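Stand: 28.10.23

# Gitarre zu Hause pflegen: Saiten, Griffbrett, Lagerung

Die meisten Gitarren gehen nicht auf der Bühne kaputt, sie stehen sich zu Hause kaputt. Trockene Luft im Winter, alte Saiten, ein Gurtpin, der seit Jahren wackelt. Vieles davon lässt sich am Küchentisch erledigen, man braucht kein Werkstattlicht und keine Werkbank.

## Was man bereitlegen sollte

- Saitenkurbel und Seitenschneider
- zwei Baumwolltücher, eines trocken, eines leicht feucht
- Griffbrettöl (ich nehme das von Cormier, ein Fläschchen mit 50 ml reicht bei mir mehrere Jahre)
- Malerkrepp
- weicher Bleistift
- Stimmgerät
- ein zusammengerolltes Handtuch als Halsauflage

Der Tisch muss groß genug sein, dass der Korpus ganz aufliegt. Gürtelschnalle und Armbanduhr vorher ablegen.

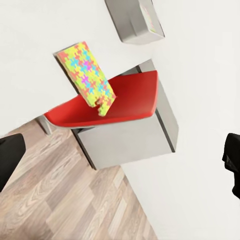 Das Handtuch kommt unter den Hals, ungefähr auf Höhe des fünften Bundes. Die Kopfplatte soll frei hängen, damit sich die Mechaniken drehen lassen.

## Saiten wechseln

Bei einer Westerngitarre können alle Saiten auf einmal herunter. Bei Instrumenten mit schwebendem Vibrato wechselt man besser einzeln, sonst kippt die Brücke nach hinten und man stimmt den halben Abend.

1. Saite so weit entspannen, bis sie schlaff über dem Griffbrett liegt. Erst dann durchschneiden.
2. Alte Enden sofort in ein Glas oder eine Dose werfen. Im Teppich findet man sie später mit dem Fuß.
3. Neue Saite einfädeln, an der Mechanik etwa zwei Bundabstände Überlänge lassen.
4. Beim Aufwickeln mit der freien Hand leichten Zug geben. Die Windungen laufen nach unten, ohne sich zu kreuzen.
5. Stimmen, Saite in der Mitte vorsichtig anheben, nachstimmen. Das Ganze drei- bis viermal.

Knackt es beim Stimmen am Sattel, klemmt die Saite in der Kerbe. Etwas Graphit vom Bleistift hineinreiben genügt meistens.

## Griffbrett reinigen

Palisander und Ebenholz vertragen ein- bis zweimal im Jahr einen dünnen Ölfilm. Lackierte Ahorngriffbretter werden nur feucht abgewischt und sofort getrocknet, Öl hat dort nichts verloren.

Vor dem Reinigen die Tonabnehmer mit Malerkrepp abkleben, vor allem dann, wenn Stahlwolle für die Bünde benutzt wird. Die feinen Späne haften an den Magneten und gehen kaum wieder ab. Das Öl auf das Tuch geben, nie direkt auf das Holz, fünf Minuten warten und den Rest abnehmen. Fühlt sich das Brett danach noch schmierig an, war es zu viel.

## Luftfeuchte

Ideal sind 45 bis 55 Prozent. Im Februar, bei laufender Heizung, liegt mein Wohnzimmer ohne Hilfe deutlich darunter. Dann zieht sich die Decke zusammen und die Bundenden stehen seitlich heraus - man merkt es beim Lagenwechsel an der Handkante.
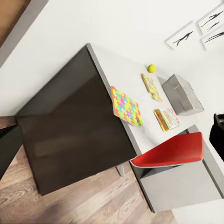
Ein Hygrometer im Koffer kostet wenig. Das kleine runde von Ivero läuft mit einer Knopfzelle und passt unter die Kopfplatte. Wer keinen fertigen Befeuchter kaufen will, nimmt eine gelochte Seifendose mit einem gut ausgedrückten Schwamm. Der Schwamm darf nicht tropfen und die Dose das Holz nicht berühren.

Nicht an die Außenwand hängen, nicht neben den Heizkörper stellen. Auch ein Kachelofen zählt als Heizkörper.

## Kabel und Kleinteile

Kabel nicht um den Ellbogen wickeln. Besser abwechselnd eine Schlaufe normal und eine gegenläufig legen, dann verdrillt sich nichts. Kratzt ein Poti, hilft ein kurzer Stoß Kontaktspray ins Gehäuse und zwanzigmal Durchdrehen, bei ausgeschaltetem Verstärker.

Ein ausgeleiertes Loch am Gurtpin füllt man mit einem Zahnstocher und einem Tropfen Holzleim, bricht ihn bündig ab und schraubt den Pin am nächsten Tag wieder ein. An meiner alten Postier hält das seit dem ersten Versuch. Bei der Wotham waren es 2 Zahnstocher.

Gurte aus Leder gelegentlich auf Risse am Knopfloch prüfen. Sitzt das Loch locker, kommt ein Gummiring von einer Bügelflasche über den Pin.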